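Was kostet eigentlich ein Roboter?

Letzte Woche hat mich ein Mädchen aus der vierten Klasse gefragt, ob sie sich von ihrem Taschengeld einen Roboterarm kaufen kann. Gute Frage! Ich plane in unserer Werkstatt in Drisau nämlich genau das: welche Geräte wir kaufen, wann wir sie kaufen und woher das Geld kommt. Also erzähle ich euch mal, wie so etwas geht.

Zuerst schreibe ich auf, was der Roboter überhaupt tun soll. Klingt langweilig, ist aber der wichtigste Zettel von allen. Soll er schwere Kisten heben? Dann brauche ich einen großen, starken Arm, und der kostet so viel wie ein Auto. Soll er kleine Würfel vom Tisch nehmen und in eine Schachtel legen? Dann reicht ein kleiner Arm, der auf jeden Schreibtisch passt. Für unsere Kindergruppe stand auf dem Zettel: Würfel aufräumen. Puh, da war ich erleichtert.

Danach kommt die Einkaufsliste. Viele denken, da steht nur ein einziges Wort drauf, nämlich Roboter. Bei mir standen am Ende 14 Sachen drauf! Der Arm selbst natürlich, mit seinen Motoren. Diese kleinen Motoren heißen Servos, und ein Servo kann sich ganz genau so weit drehen, wie der Computer es ihm sagt. Dann das Netzteil, das den Strom liefert. Kabel, Schrauben, eine Klemme für den Tisch, Ersatzteile für den Greifer und noch lauter Kleinkram, den man gern vergisst.

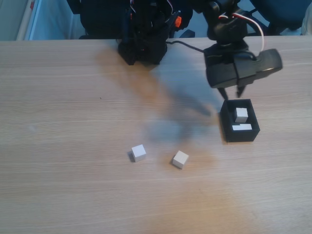

Würfel und Schachtel gehören übrigens auch auf die Liste. Die kosten fast nichts, aber ohne sie hat der Arm nichts zu tun, und dann steht er da wie ein Bagger ohne Sand.

Jetzt wird gerechnet. Ich habe zwei Angebote eingeholt. Ein Angebot ist ein Brief oder eine Mail, in der ein Laden schreibt: So viel kostet es bei uns. Die Firma Savolainen wollte für alles zusammen 663 Euro haben. Bei Tretik war der Arm billiger, aber das Netzteil fehlte, und das Porto aus Steltstead war richtig teuer. So was merkt man erst, wenn man bis ganz unten liest! Ich habe mir angewöhnt, beide Zettel nebeneinanderzulegen und jede Zeile mit dem Lineal zu vergleichen. (Ja, mit dem Lineal. Sonst rutsche ich in der Zeile herum.)

Und dann gibt es noch Kosten, die sich verstecken. Ich nenne sie die Nachzügler. Ein Zahnrad nutzt sich ab. Ein Kabel bekommt einen Knick. Ein Servo wird zu heiß, weil jemand den Greifer zu lange auf etwas Hartes drücken lässt, und dann brauche ich einen neuen. Dafür lege ich jedes Jahr etwas Geld zur Seite, bei diesem Arm sind es rund 118 Euro. So ein Topf für später heißt Rücklage. Ihr kennt das vom Fahrrad: Das Rad ist schon lange bezahlt, und trotzdem braucht es irgendwann einen neuen Schlauch.

Zeit muss ich auch einplanen. Von der Bestellung bis zum Paket vergehen bei uns meistens acht Wochen. Wenn die Kinder also im Juli mit dem Arm üben wollen, darf ich nicht erst im Juli bestellen. Ich zähle auf dem Kalender rückwärts und mache ein dickes rotes Kreuz. Danach rechne ich noch ein paar Tage zum Aufbauen dazu, und wer schon mal ein Regal zusammengeschraubt hat, weiß, dass ein paar Tage schnell weg sind!

Und das Mädchen mit dem Taschengeld? Der habe ich vorgeschlagen, klein anzufangen. Ein einzelner Servo ist viel billiger als ein ganzer Arm, und damit kann man schon eine Schranke für die Spielzeugeisenbahn bauen. Wenn das klappt, kommt der zweite dazu. Sie hat sich gleich einen Zettel geben lassen und oben draufgeschrieben, was ihr Roboter einmal tun soll: Socken sortieren. Den Greifer dafür muss ich mir noch überlegen.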